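# Kallier kitchen robot: open day review

I went to the Kallier open day at the Urnance works in December, mainly for the biscuits, and came away having spent 2 hours watching a robot think about a door.

The robot has two arms and a wide pale body. Before anyone lets the real one near a fridge, it practises in a simulated kitchen called Lollmont. Oddur Bech, who ran our session, said it had made 216 attempts on doors that week and was proud of most of them. I liked Oddur. He has the patience of a man who has watched every one.

## Watching it work

You sit at a bench, pick a task from a menu and see it played out on a large screen. I picked "open tall door". The robot paused long enough for me to finish a custard cream, then got on with it. The view tips over alarmingly as it works, so sit near the front only if you're good on ferries.

The kitchen is better furnished than mine: marble worktop, potted plant, red rug, and a tall mauve-pink door I'd never have dared choose. In my run the left gripper went in low, right by the bottom of it, with the other hand up in the air.
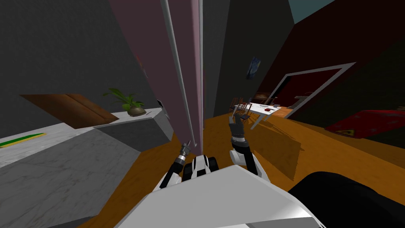
## Worth the trip?

Tickets are free but capped at 100, and the car park at Sutherland Road holds far fewer. The printed guide runs to 800 words, most of them safety notices. Go if you like slow, careful work and don't mind a hard chair. Four stars, one off for the coffee.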